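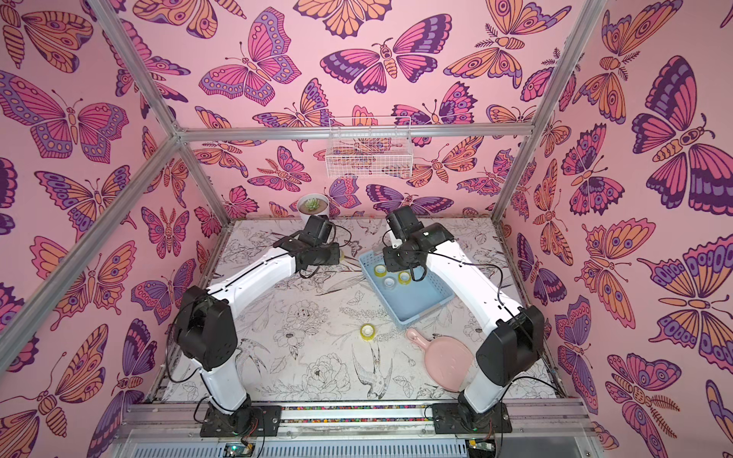
Moth counters wanted for the Bellik night survey

We're looking for people who don't mind staying up late! The Bellik moth survey is starting its second season, and we need five more counters for the meadow and creek sites.

You don't have to know a single moth by name. Last year we logged 882 moths of 167 kinds, and plenty of those were spotted by folks who had never looked twice at a porch light before. Darcy Carrier will teach you the common ones on your first night out, and the tricky ones get a photo and go to Edvin Vik (he loves the tiny brown ones – the rest of us, less so).

What you'd be doing: two nights a month, dusk to midnight, checking a lit sheet and writing down what lands. Bring a headlamp, warm layers and a snack to share. We have spare field guides and folding chairs.

You need to be 16 or older and able to walk a bumpy path in the dark. It's unpaid, but we do cover gas.

To join, send Darcy a few lines by March 16, 2020 and say which site you'd like. Beginners very welcome!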